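Descaling notes, 28 May 2021

The water at Comimcombe is hard, and the kettle loses nearly 4 minutes of boil time a year to scale. I dosed it with citric acid, 7 grams to 620 ml.

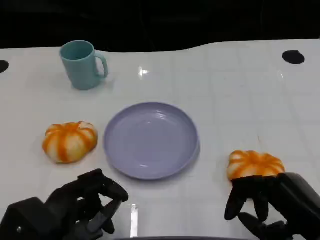

Method

Boil, add the acid, stand, drain. Repeat until the element is bare metal. It took 3 passes.

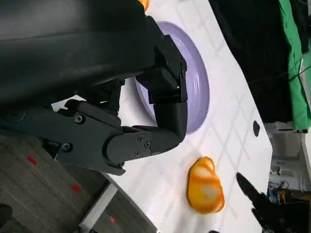 The plate, from close up.

Vinegar also works, but the smell stays in the lid seal.
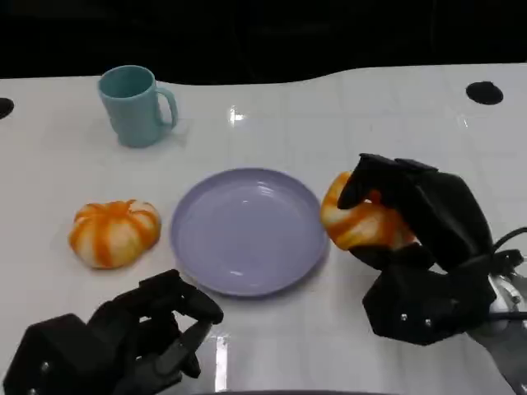

Photo: Murka

Next job is the shower head. Same dose, in a bag tied over the nozzle.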